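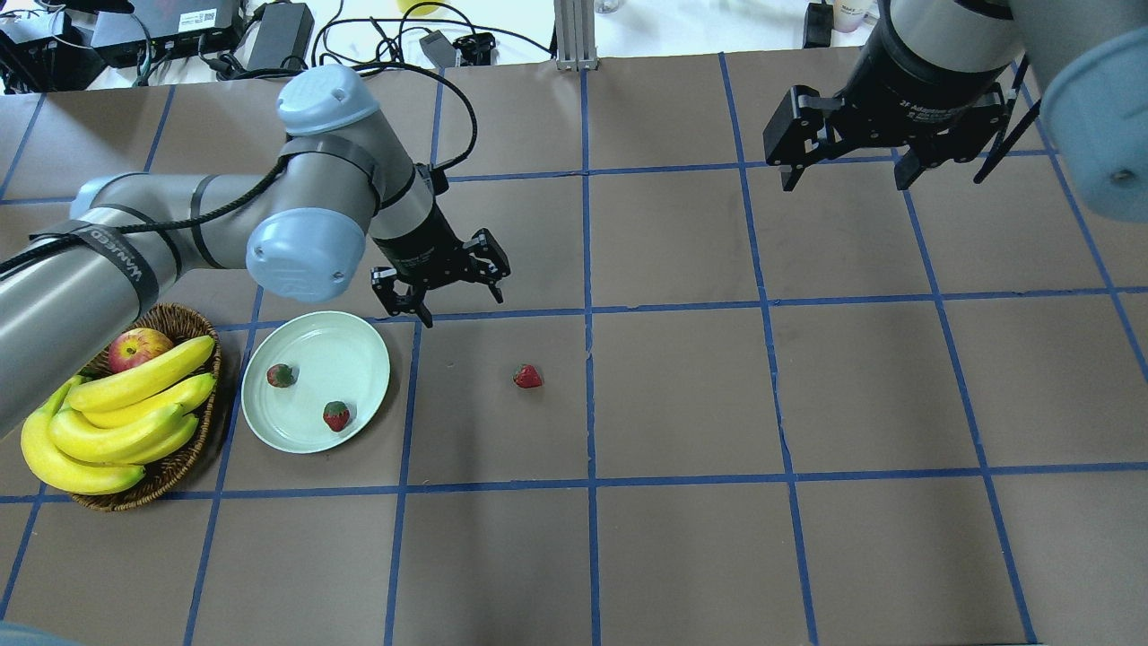 On the table: a wicker basket and a pale green plate.

Friday, January 25, 2019

She wants me to hear the tuba first. Before I've got my coat off she has a record on the turntable and the needle halfway down, and she's holding one finger up in the air like a conductor. There's a crackle, a clarinet wandering about, and then in comes this enormous, cheerful, slightly late tuba.

"There!" she says. "Isn't he wonderful? He's behind the beat for the whole of the first chorus and he couldn't care less."

The record is on Brarnari, a label you will be forgiven for not knowing. It was pressed in the town of Wurkis in the late 1920s, sold mostly through furniture stores, and was gone before the middle of the next decade. The issue numbers run to 49, and for the past several years my host has been trying to hear every one of them. She asked me to leave her name out of this (she's had strangers turn up with boxes before), so I'll just call her the collector, which makes her laugh. "I'm a retired school bus dispatcher with a lot of shelves," she says.

I had written to her after she posted a transfer of a Brarnari waltz that I'd been hunting for ages, and she wrote back the same evening, four long paragraphs and a scan of the label. So I drove over, and what I thought would be an hour turned into most of a day.

How does anybody end up with a specialty like this one? In her case it was a mistake at a shop. Pudance, the secondhand store she's gone to since she was a teenager, used to sell old records by the stack, tied with string, no peeking. "I wanted the one on top, which was a perfectly ordinary foxtrot that I've since given away. Under it there was this ugly orange label I'd never seen. I played it to be polite. It was a polka with a xylophone solo, and I must have played it ten times before supper."

She went back the next morning and bought the rest of the stacks.

The label is pretty ugly, I have to say, and I love it. The orange has usually gone to a sort of brown, the lettering is squashed in at the bottom, and on the early issues the tune title and the band credit are printed so close together that they run into each other. She is very fond of one where the word "Orchestra" didn't fit and the printer simply stopped at "Orchest."

"People ask me if the bands were famous. Well, no. Most of them were dance bands who played the lake pavilions in the summer and weddings the rest of the year. But listen to how tight they are! They did this six nights a week. You can hear that they know exactly where each other is going to be."

We listened to a good many that afternoon. There was a hesitation waltz with a bird whistler, then a comic song about a streetcar conductor with far too many verses, then a banjo and piano duet that I made her play again. She talks through the introductions and goes completely silent when the vocal comes in, and if you talk over a vocal you get a look.

Her favorite, and mine too by the end of the day, is the tango coupling by the house band. It's the one with the accordion. The story she's been told is that the player brought in a big Tedesco instrument so loud that they stood him out in the hallway with the door open. She's careful about this. "I got it from somebody's granddaughter, and she got it from an aunt, so put that in however you like. But when you play it, he does sound like he's in a hallway." We played it. He does sound like he's in a hallway, a lovely long tiled one, and when he finally gets the tune to himself in the last chorus I had goose bumps.

I asked about the recording itself, as the sound on these is all over the place. Some sides are bright and forward, others sound as if they were made inside a mattress. She thinks the company moved its equipment from one room to another during its first winter, and she can put a guess to where the change comes by listening for the bass. Before it, the bass player is barely there. After it he's practically in your lap. "I could be off by a record or two," she says. "I'd love to find a ledger and be proved wrong."

No ledger has come to light. What she does have is a dealer's order sheet, found folded inside a sleeve, and it's the closest thing to hard evidence that anyone has seen. It gives a figure of 2,895 for the best seller, a novelty number about a mule. She has never found a clean copy of it. "Everybody who bought it wore it out. I've had cracked ones and chewed ones, and one that had been used as a plant stand. That's a hit record for you."

The mule song is terrific, by the way, even through all that noise. The singer does the braying himself and gets more and more carried away, and right at the end you can just hear somebody else in the room start to laugh.

She washes her records by hand and dries them standing up in a dish rack, never flat. She keeps a drawer of needles sorted by a system she tried to explain to me twice. For transfers she uses a modern turntable and a handful of different styli, choosing by ear, and she does as little as she can to the sound afterward. "Take out the big clicks and leave the rest alone. When I started I scrubbed everything, and it came out so dull. I went back and did all of those over again. The hiss is fine. You stop hearing it before the first verse is finished."

And what about the missing ones? She has two left to find. One is supposed to be a pair of Hawaiian guitar numbers, and the other she knows only as a gap in the order sheet, with no title at all. It could be anything, or it may never have been issued. I asked which she'd rather turn up first, and she didn't need to think about it.

"The one with no title. Oh, imagine putting that on and not having the least idea what's coming out!"

She is planning to go back to Wurkis in May, when the town has its big rummage weekend, and she's already promised to let me tag along if I carry the boxes. Meanwhile she's been kind enough to let me share her transfer of the tango, both sides, and I'll have it up as soon as I've typed out the label details. Try the accordion side first, and turn it up for the last chorus. If you have any orange-label Brarnaris at home, in whatever condition, drop me a line and I'll pass it on to her.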